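I met Grodus on a soggy January morning at the Tultitz shelter, where he was busy eating a leash. He's 11, mostly hound, and he visits hospital patients twice a week (yes, that dog!).
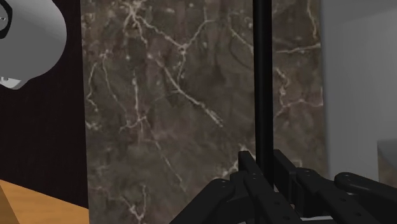
Can an older shelter dog really learn therapy work? Plenty of them do, and trainers often like seniors for their calm.

His handler, Sota Tanabe, spent some 38 weeks getting him ready. Elevators were the hard part. Grodus would lie down flat in the lobby and sigh
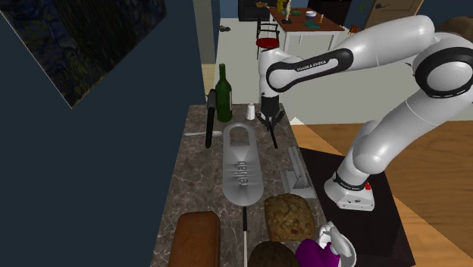

until somebody took the stairs with him. Then Imai came along, a bossy little terrier who rode up and down like she owned the building, and he followed her in.

They work as a pair now, mostly on the children's floor.

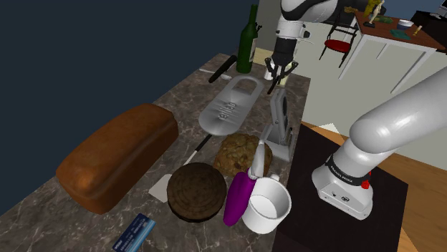
Imai does the tricks and Grodus does the leaning. I got leaned on for most of an hour, and my good coat still has the hair to prove it.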